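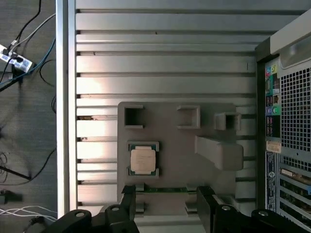 Parts tray on the bench, CPU in the lower left pocket.

Bench and workspace forum > Tools and work areas
Thread: Do you use a parts tray for CPUs or just the box it came in?

railbench
Posted Tue 24 July
Cleaned up my work area and wanted to hear how others handle loose parts. I build and rebuild desktops in a spare room, mostly for people from work and a few for the library in Fukstead. The bench top is aluminum extrusion, rails running left to right with grooves between them. It's flat, stiff, and easy to bolt things to. The case sits to the right of where I work and the gray tray sits in front of me.

The tray is what I want to talk about. It has a square pocket that holds a CPU by the edges, three square holders along the upper part, a long raised block, and a spot for a narrow green board with small tabs on either side of it. I got it secondhand in March in a box of bench parts and it had no paperwork.

Before that I used the plastic clamshell from whatever CPU I had on hand. I like the tray better. The chip stays put when I bump the bench and I can see which way it's facing.

Two things I'm not sure about. One, is plain gray plastic OK for a CPU or should I be worried about static? Two, does anyone do anything about the grooves in these bench tops? Small screws go straight into them.

solderwick
Clamshell. Always the clamshell. It costs nothing and it closes. An open pocket is a place for dust and screws to land on your chip.

Tray looks decent for what it is, but I wouldn't leave a processor in it while I went to eat lunch.

Bunix
I've used open trays for years at a repair counter and never lost a chip to dust. The clamshells crack at the hinge and then they pop open when you pick them up. I have dropped exactly one CPU in my life and it was out of a clamshell.

On the static question, plain plastic isn't great. It can build a charge and hold it. You can get conductive or dissipative plastic, usually black, and it's the better choice. Gray tells you nothing either way. If you own a meter that reads high resistance you can check it. Most hand meters will just show open.

mossy_kettle
What worries me more is the carpet. That's a carpeted floor next to the bench, isn't it? With cables across it?

railbench
It's carpet, dark gray, came with the room. I wear a strap clipped to the bench and I stand on a Natomura mat when I'm handling boards. The cables run along the left side so I walk in from the other end.

mossy_kettle
Strap clipped to the bench is only useful if the bench is grounded. Is it?

railbench
Yes, there's a wire from one of the bench legs to a ground plug. I checked continuity from a bare screw to the plug when I set it up. I should check it again.

solderwick
Careful with that. A lot of extrusion is anodized and the anodized surface doesn't conduct. You can clip a strap to a rail and be connected to nothing. Scratch through the coating or use a bolt that bites in, and measure from the clip.

Bunix
Agree with solderwick on this one. Also put a resistor in the strap line if it didn't come with one. The bought straps have it built in.

railbench
Mine is a bought strap. I clipped it to the rail and measured from the clip like you said. Nothing. Moved it to a bolt head and got a reading. So I've been strapped to nothing for months. Moved for good now.

deskfan_lou
I'm going to be the one who says it: I build on the kitchen table, in socks, on carpet, and I've done 20 machines with no failures. People make too much of this.

solderwick
A static hit doesn't have to kill a part that day. It can weaken it. You wouldn't know.

deskfan_lou
If I wouldn't know, it isn't much of a problem for me.

mossy_kettle
It is for whoever you gave the computer to. He said some of his go to a library.

Bunix
Let's not do the static thread again, there's a sticky for it. He asked about the grooves.

For the grooves, they sell slot cover strip, soft plastic, pushes in by hand. Get the profile that matches your slot width. Cover the area where you work and leave the back rows open so you can still mount things. The Hegde strip fits most of the common rail but it's a little loose in the wider ones.

kettering_parts
I tried the Hegde strip and took it out again. It lifts at the ends and then it's one more thing to catch a sleeve on. I put a silicone mat over the grooves and I lift the mat when I need to bolt something down. A magnet on a stick gets the screws that go under.

Bunix
Cut it a hair long and it won't lift.

kettering_parts
I did cut it long. It bowed in the middle. We can disagree on it.

Vikas Agarwal
I make trays like this for our shop, so a few notes on pocket design if anyone wants to make one.

The pocket should hold the chip by the substrate edge and leave the underside clear. On a CPU with flat pads you don't want the pads sliding on anything. On one with pins you need real depth under it, and the pins must not touch the bottom. Measure this with the actual part.

Put a finger notch on two opposite sides. Without it people pry at the corner with a nail or a screwdriver. Make the pocket a touch bigger than the chip so it drops in without pressing. If you have to press, the pocket is too small.

Mark the corner. The gold triangle on the chip should line up with a mark on the tray so the chip comes out the same way it goes into the socket. I engrave a small triangle and fill it with paint marker.

And don't put tall features right next to the chip pocket. Your hand needs to come in from somewhere.

railbench
Useful, thank you. Mine has a small notch at one corner and that's all I can find for fingers. There's also a thicker lip down one side. I don't have any mark for the triangle, so I'll add one.
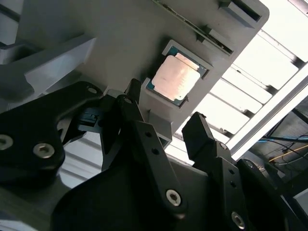
pocketwatch9
Can I set a CPU down on a bare aluminum bench top for a minute if I don't have a tray?

Bunix
Put something under it. Metal won't hurt a bare chip by being metal if everything is at the same potential, but grit on the surface can scratch the pads, and pins will bend. A folded lint-free cloth is better than nothing, and the lid of the motherboard box is fine too.

pocketwatch9
Thanks. I have the box lid.

solderwick
Going back to the tray. It looks 3D printed to me. If it is, check the inside of the pocket for stringing and little blobs. Run a fingertip around the walls before you put a chip in. I had a print with one hard bump in the corner and it left a mark on the green edge of a chip.

railbench
I don't know how it was made. I went around the walls with a cotton swab and it didn't snag on anything. I'll look with a light.

kettering_parts
What do you put in the square holders?

railbench
Depends on the job. I've been trying to settle on one thing for each and haven't. The leftmost is an open pocket so standoffs could go in there. The one on the right is smaller and sits a bit lower, and I haven't found anything I want to keep in it.

mossy_kettle
Case screws in one and drive screws in the other, and label them. They look the same and they are not the same thread. This saves more grief than any strap.

deskfan_lou
On that we agree.

Vikas Agarwal
For screws I would use a separate dish. Keep metal hardware off the same tray as an open CPU pocket. If the tray gets knocked, the screws end up under the chip.

mossy_kettle
If the tray gets knocked he has other problems. It can be bolted down, he's got slots everywhere.

Vikas Agarwal
If it's bolted down, fine. Then you can't carry it to the sink side for cleaning the heat spreader. I prefer one that lifts off, on two dowels.

railbench
I'm going to go with a separate dish for now. Ordered a magnetic one with a rubber base, which will stay on my left, well away from the case. If anyone has the right name for the tee nut that drops in from the top and turns to lock, I could use that, the ones I have only slide in from the end and I'd have to take the side bar off.

Bunix
Roll-in or drop-in tee nut. Get the kind with the spring ball, it stays where you put it while you line up the screw.

railbench
Ordering those. I'll post again when the triangle is on the tray.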